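Bedding Changeover, Upper Rooms: Gallery

Photographs and notes from the bedding changeover at the Stutineck guesthouse. Notes by Randa Awwad, folding by Khalil Qudah. Posted 2023-05-30. The winter set came out of storage in January and goes back on the shelves now. Captions give the item first, then the handling.

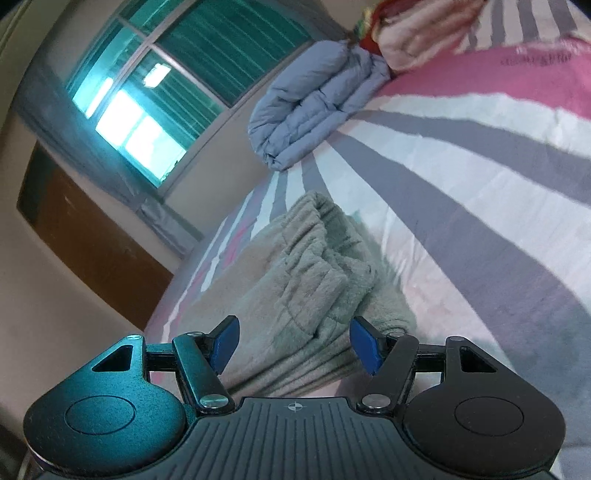
1. Green fleece blanket

Pale sage green, folded to a thick stack, on the striped sheet. The light blue quilted comforter is farther back, also folded, against the pink-and-white bundle.

Fold used for fleece: lengthwise in half, lengthwise again, then in from each short end to the middle and closed like a book. Rolled edges are acceptable on fleece. Do not press them flat with an iron. The pile melts at low settings.

2. Notes on the comforter

Quilted pieces are folded along the stitch lines wherever the lines allow it. A fold across a puffy section leaves a ridge in the filling that takes several days to relax. Comforters go on top of the shelf stack, never under blankets.

Vacuum bags were tried last year on two comforters. Both came out flat along one side and needed a second tumble. The bags are now used for pillows only.

3. Notes on sheets

Patterned sheets are folded print side out so the set can be identified without opening it. Fitted sheets: corners tucked one into another, elastic turned in, then folded in thirds. The matching pillowcases go inside the last fold.

Sheets with a worn hem are set aside for Khalil, who resews them in white thread regardless of the pattern.

4. Shelf order

Linen closet, Reklow wing, bottom to top:
Mattress pads
Fleece blankets
Sheet sets
Comforters

The closet has 5 shelves. The top one is kept for spare pillows. Shelf depth is 17 inches, so a blanket folded by the method in note 1 fits with its rounded edge to the front. If it overhangs, unfold it and start again from the first lengthwise fold.

5. Labels

Cloth tape, black marker, room name and bed size only. Tape goes on the shelf edge. Adhesive left on fleece pulls the pile when it is removed.

The Daher room has a deeper mattress than the others, and its fitted sheets are marked with a second strip of tape. Standard sheets will go on that mattress but slip off at the foot.

6. Still to do

Wool throws from the Astent room are to be aired outdoors before folding. Cedar blocks need sanding. Two pillow protectors have broken zippers and are to be replaced before the closet list is reprinted.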